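Stivska Bench Cell – Set-up and Operating Guide
Section 4: Preparing the practice board and handing over the sorting task
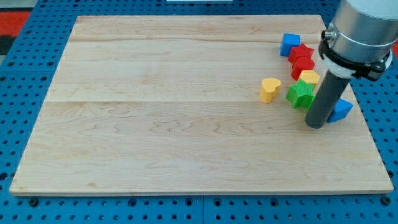

4.1 Purpose of this section

Section 4 applies to sites where the Stivska cell takes over part of a manual sorting bench and the bench staff remain in the same room. It covers the practice period, during which the arm moves practice blocks and not goods, and the change in duties that comes with it. Mechanical installation is covered in Section 2 and power and network connections in Section 3; both must be complete and signed off. The practice board is laid flat on the perforated table, and the blocks are grouped towards one side so that the rest of the wood is left free as a sorting area. Different shapes and colours are used together (stars, hexagons, a cube, a heart, a triangular prism), and operators should learn to call each block by colour and shape, for example "green star", as the task list uses the same terms.

4.2 Before you start

You will need:

Practice board
Block set, ribbed finish
Rod finger, fitted to the wrist mount
Task list "Practice A", loaded on the Pimitz panel
Shift record sheet

Two trained operators must be present for the first session. One works at the panel. The other stands at the stop button and does no other job.

CAUTION: Do not place goods, tools or drinks on the board or the table during practice. The arm has no means of telling them apart from blocks.

4.3 Setting out the board

1. Press the stop button and check that the panel shows HELD.

2. Wipe the table and the underside of the board. Grit under the board will make it rock when the finger presses on a block.

3. Lay the board flat on the table. It need not be square to the rows of holes – the cell finds the corners of the board for itself in step 7.

4. Check all four corners by hand. If the board rocks, lift it and repeat step 2.

5. Place the blocks in the start area. Blocks may touch one another. At least one block should stand apart from the group, with bare board between it and its neighbours.

6. Release the stop button and choose FIND BOARD on the panel.

7. Wait while the arm passes over the board. When the corners have been found, the panel shows BOARD OK.

8. If the panel shows BOARD LOST, press the stop button and clear any loose items from the table. Go back to step 6.

Note: The finger pushes. It cannot grip or lift. A block that has fallen on its side should be stood up by hand with the cell in HELD.

4.4 Setting the push speed

The push speed is entered as a whole number from 20 to 200. The factory setting is 100.

1. From the main menu, open MOTION, then PUSH.

2. Enter 20 for the first session.

3. Choose SAVE. The old value is kept in the log under code 537 and can be restored by a supervisor.

4. Run one push with a single block. Watch the tip of the rod where it meets the block. It should press against the side and should not ride up onto the top face.

5. If the tip rides up, press the stop button and adjust the finger height as described in Section 2.6.

CAUTION: Do not go above 100 while anyone is working within reach of the table. Higher values are for fenced cells only.

4.5 Running the practice task

1. Choose PRACTICE A, then START.

2. The operator at the panel reads each request aloud before confirming it. The second operator answers "clear" when hands are away from the table.

3. Confirm the request. The arm moves the named block into the free part of the board.

4. Mark the result on the shift record sheet as DONE, WRONG BLOCK or NOT MOVED. Do not mark a push as DONE if it was finished by hand.

5. When the list is complete, press the stop button, return the blocks to the start area and swap places with the second operator.

Two blocks that are touching will often move together. Record this as DONE if the named block reached its place, and add the letter T. The T entries are used to tune the cell and are not counted as faults against the operator or the shift.

4.6 Changes to bench duties

The points below are taken from the handover at the Gimumholm packing room and should be agreed with bench staff before the cell is used on goods.

Sorting. Routine items pass to the cell. Items that are soft, leaking or without a label stay with the bench. At Gimumholm these made up most of the difficult work beforehand, and staff reported that the bench felt busier after handover although fewer items crossed it. Allow for this when setting targets.

Standing and reach. The person at the panel moves far less than a sorter does. Change places at each break, or sooner if asked.

Talk. Sorters who used to work face to face may now have the cell between them. Where space allows, turn the table so that the panel faces the bench.

Stopping the cell. Any member of staff may press the stop button at any time, trained or untrained, and need not give a reason. The event is logged by time only – no name is stored.

Records. Sheets and logs show the work of the cell. They must not be used to compare one member of staff with another. Sites using the Araya rota system should leave the LINK TO STAFF field blank.

4.7 Moving from practice to goods

Practice ends when each operator has run the full list in both places and the supervisor has read the sheets. A site may go on practising for as long as it wishes. The licence does not limit the number of sessions.

1. Press the stop button. Remove the blocks and the board.

2. Store the blocks in their bag. Replace any block with a worn ribbed face, as smooth faces slip against the rod.

3. Fit the goods tray (Section 5.1).

4. Delete PRACTICE A from the start menu. It remains available under TRAINING.

5. Set the push speed again. The practice value is not carried over.

Note: Repeat 4.3 to 4.5 for every new starter and after any change of finger. Keep completed sheets with the cell, not in the office.

Section 4 last revised 6 July 2020. Replaces the February issue, in which steps 6 and 7 of 4.3 were printed in the wrong order.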